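Retrouver sa partie quand la sauvegarde en ligne refuse de se charger

Vous lancez Clistmont après une longue journée, tout content de retrouver votre village, et voilà que l'écran reste bloqué sur « Synchronisation » avec le code 112... Je connais bien ce moment, croyez-moi ! Pas de panique, votre partie est très souvent encore sur le disque.

Commencez par fermer le jeu complètement, y compris le lanceur Briletti, qui aime bien rester caché près de l'horloge. Ouvrez ensuite le dossier Documents, puis Clistmont, puis Saves. Copiez tout son contenu sur une clé ou sur le bureau — vraiment tout, même les petits fichiers qui n'ont l'air de rien.

Relancez Briletti, allez dans Paramètres, décochez « Sauvegarde en ligne » et démarrez le jeu. Choisissez l'emplacement 2, celui des sauvegardes automatiques, et chargez la plus récente. Une fois en jeu, enregistrez à la main, quittez, puis recochez l'option. Si le lanceur demande quelle version garder, prenez la locale.
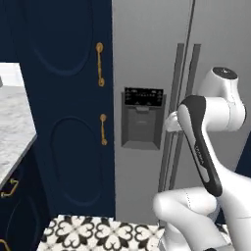
Valtteri Ruotsalainen : merci, ma partie est revenue, mais chez moi le dossier Saves était sur le disque D, là où j'avais installé le jeu.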